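Collecting Kitchen Demos in Simulation: How I Do an Oven Rack Session

I get asked a lot how I put together the demonstration sets for my kitchen tasks, so I'm finally writing it all down in one place. You'll need a simulator with a mobile arm already loaded, some way to drive it (I use a pair of cheap hand controllers, but a 6-DoF mouse works too), and an evening. If you haven't got your controller talking to the simulator yet, go do that first, because debugging both at once is miserable!

My working scene is one I call Vorkach. It's a taupe kitchen with dark marble counters, a microwave built in over a wall oven, a toaster oven on the counter and a plate. The task is the oven rack: get the gripper to the rack, take hold, slide it, let go, back out. Sounds like nothing. It took me most of December to get demos I was happy with.

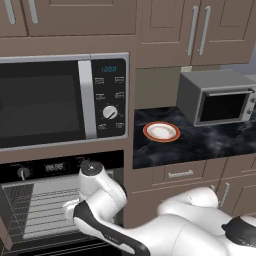 Render: Sânziana Bălan, Vorkach kitchen scene

Start with the base. I cannot stress this enough. Before you touch the record button, drive the robot up to the oven and try the reach a few times from different spots. If you park too close, the elbow has nowhere to go and you'll spend the whole episode fighting it. Too far and you finish at full stretch, where every tiny hand movement turns into a big ugly swing at the fingertips. I like to come in a bit from the side, with the wrist above the opening and the gripper angled down into it.

Once you've found a good spot, save it, and then don't use it every time. I know, I know. But if all your episodes start from the same place, the policy learns that place and falls over the moment you nudge the base. I save one good pose and let the simulator jitter around it, a few centimeters each way and a little rotation. Horațiu Nedelcu talked me into widening the jitter after my first set, and he was right (annoyingly).

Now record. Here's my routine for each episode:

1. Reset, and wait for everything to stop moving. Racks settle for a moment after loading, and you don't want that in your data.
2. Start recording, then go. Don't sit there thinking with the recorder running, or you'll teach your robot to sit there thinking.
3. Approach at one steady speed. Slow down near the rack, but don't stop dead.
4. Close the gripper fully before you pull. Half-closed grasps look fine on screen and slip later.
5. Slide, release, back straight out, stop recording.
6. Mark it keep or toss right away, while you still remember how it felt.

That last step saves so much time. I used to tell myself I'd sort through everything at the end, and the end was always one in the morning with a folder full of files I couldn't tell apart.

A word on cameras. I record from more than one viewpoint, and I check each of them before a session by posing the arm where it will be in the middle of the task. A view that's lovely with the arm folded away can be useless once the arm is up against the oven.

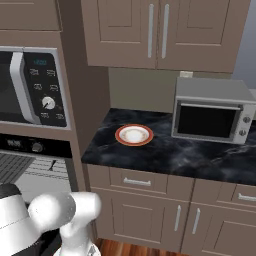 If one view loses the fingers for part of the motion, that's okay as long as another one has them. What you don't want is a stretch where all your cameras are staring at the elbow. I move things a little, pose the arm again, and only then lock the camera settings for the whole set. Changing them halfway through is a great way to end up with two small datasets in place of one decent one.

So how many do you need? My last set was 373 episodes recorded, and I threw out 77 of those, mostly for bumping the side of the oven or for long pauses. I'd aimed for 300 keepers and came up just short, and training went fine anyway. I wouldn't bother training on much less than 203, the size of my first set, which gave me a policy that hovered near the rack and never quite committed.

Should you keep the messy ones? Some of them, yes! If you miss the rack, back off and get it on the second try, that's a really useful episode. It shows the recovery. If you miss it five times and then clip through the door, toss it. Rodica Filip puts her recoveries in a separate folder so she can train with and without them, and I've started doing the same.

Last thing before you quit for the night: replay a handful of saved episodes from the actions alone, not the recorded states. If the arm ends up somewhere different from where you left it, your timestamps or your control rate are off, and it's much nicer to learn that after ten episodes than after a few hundred. Then back up the folder, stretch your wrists and go to bed.

Contact | © Sânziana Bălan | Back to top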